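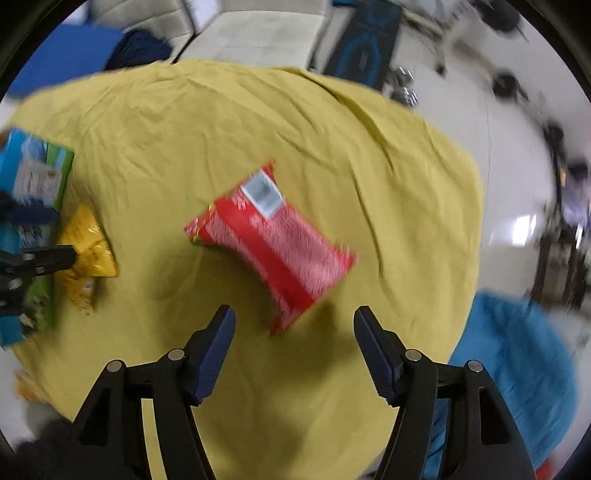 Lolent Two-Finger Handheld Gripper

List price: $2920 per unit. Open-day price: $2069, held until the end of December.
Maker: Jääskeläinen
Sold by: Allska

The Lolent is a gripper you carry by hand. You pick things up with it, it records what you did, and a robot arm is supposed to learn from the recording. We went to the Allska open day to see how much of that we would be willing to sell on to our own customers.

Aleksi Juntunen ran the demonstration. He told us the tool needs no training to use. Then he spent a good while correcting how visitors held it, so take that claim for what it's worth.

Allska says one operator can log 2000 picks before the finger pads need replacing. We asked for the test report and were promised it by email – it has not come. Until it does, we list the pads as a wear item and suggest ordering a spare set with each unit. 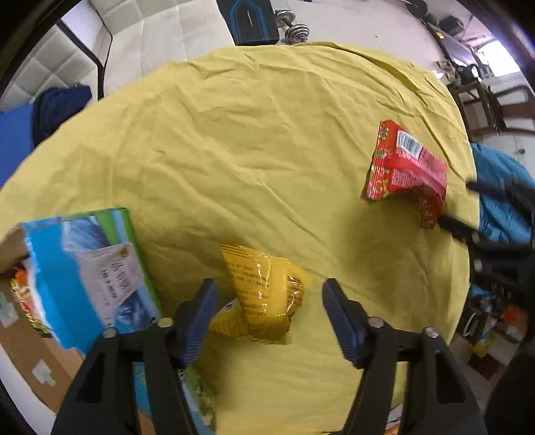 Packaging is where most grippers get found out, and a demo built on neat cubes would have told us very little. Allska at least went for groceries on a wrinkled yellow cloth. The shiny yellow packet, crumpled and partly twisted, is the sort of item our customers ask about, and a red cardboard box at a tilt is a fair second question. The ribbed blue pads look right for slick wrappers. Looking right is not a drop rate, and we were given no drop rate.

Warranty is 6 months, pads excluded. Software is a separate license, and the quote we saw left it out. Ask for it in writing.

Our view: fine for a lab that already has people to sort the recordings. Small warehouses should wait.

Comments

pelle_k: Does the price cover one gripper or the pair?

Shop desk: One.

martag: Same pitch as the Ollska two years ago, and that one is in my closet.

dockside: Did the pad report ever show up?

Related items
Lolent spare finger pads, set
Ollska wrist mount (discontinued)
Open-day notes: Allska conveyor kit

Contact the shop desk | Copyright 2020 | Back to top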